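Search this site
Search

March 20, 2020
By Liesbeth Schouten

Hard water and the Halliday building: results of the October survey

Tenants on the upper floors have reported slow taps and white deposits on kettles for some time. In October we sampled the supply at the rising main, at the roof tank and at one kitchen tap per floor. The results are now back and the main points are set out below.

The incoming water is hard, as expected for this area, and its hardness is much the same at every sampling point. The tank is therefore not adding to the problem. The loss of flow comes from scale inside the hot water pipework, mostly in the first few metres after the heat exchanger, where the water is hottest. Dorian Rey cut out a short section of pipe in the plant room and found the bore reduced by nearly a third.

Scale forms when hard water is heated. Dissolved calcium bicarbonate breaks down, carbon dioxide is given off and calcium carbonate settles on the nearest hot surface. The rate rises sharply above 60 degrees, but stored hot water has to be kept at that temperature to control legionella. Turning the cylinder down is not an option and we will not be doing it, although several tenants have suggested it. 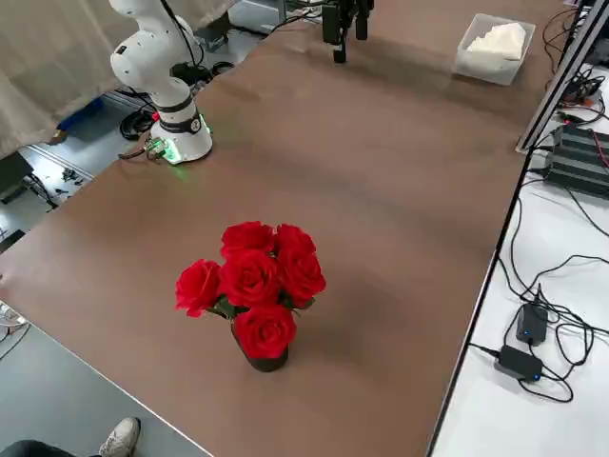 The existing softener, a Volleo twin-cylinder unit, was sized for the building as it stood before the extension. It regenerates on a timer, so on busy days the resin is spent by early afternoon and untreated water passes through until the overnight cycle. On quiet days it regenerates with most of its capacity unused and wastes salt. Changing to metered regeneration corrects both faults. The control head will be set to regenerate after every 1000 litres of softened water per cylinder, with the second cylinder in service while the first is rinsed.

Thierry Courtois at Gendberg has quoted 2440 euros for the new control head, fitting and a chemical descale of the plant room pipework. The price excludes the branch pipes on each floor. These will be flushed and looked at again once the softener has run for a few months — there is little point in descaling them while hard water is still getting through.

The work needs the hot supply to be shut down for three hours. It will be done early in the morning and a notice will be placed at both entrances beforehand. Cold taps will not be affected. Drinking water in the kitchens is taken off before the softener and will stay hard, so kettles will go on furring up. Citric acid, one tablespoon to a litre of warm water, left for half an hour and rinsed twice, will clear them.

Please run hot taps for two minutes after the supply is restored. Some cloudiness is likely at first and is only air. If the water is brown or carries grit, close the tap and tell Lorne Fehr, giving the floor and the room number. Tap aerators should be unscrewed and rinsed in the same week, as loosened scale tends to collect in the mesh.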